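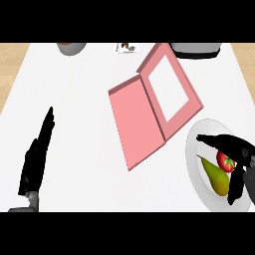

What is Corwood Athletic?

Corwood Athletic is a semi-professional soccer club based in the town of Corwood. It plays its home matches at Stevance Park and competes in the second tier of the regional league.

Corwood Athletic was formed by workers at the Uvitz paper mill, who had been playing friendly matches on a field behind the drying sheds. The club's first colors were brown and white. They were changed to green and white when the team entered organized competition, as two other sides in the division already wore brown.

Stadium

Stevance Park has a capacity of 1,855. The main stand seats 300 and runs along the west side of the field. The other three sides are standing terraces, of which only the north end is covered. The dressing rooms were originally on the far side of the road and players crossed it before kickoff, an arrangement that ended when the present clubhouse opened. The field slopes toward the south corner flag.

The east terrace is known as the Mudaliar Side after Sowmya Mudaliar, who was club secretary for 20 years and is also the author of the only published history of the club.

League history

Corwood spent most of its early seasons in the lower half of the third tier. Under head coach Bogdan Stoica the team won promotion on the final day, drawing away to Uvitz Town when a win for either side would also have been enough. Stoica favored a back three and used a small squad, with several players appearing in every league match. He left the following November and was replaced by his assistant, Samira Srour.

Srour's side reached the semifinal of the regional cup, losing on penalties after a goalless match. The club has been relegated once and returned at the second attempt.

Women's team

The women's team played its first match on July 14, 2019, a 3–3 draw at Stevance Park. Sharada Iyengar scored the opening goal. Sumathi Subramaniam, a goalkeeper, was the first captain and later coached the under-16 girls.

Rivalries

The main rivalry is with Uvitz Town, whose ground is three miles away. Matches between the two are called the Mill Derby. The fixture was not played for several seasons while the clubs were in different divisions, apart from preseason friendlies.

See also

Uvitz Town
Mill Derby
Stevance Park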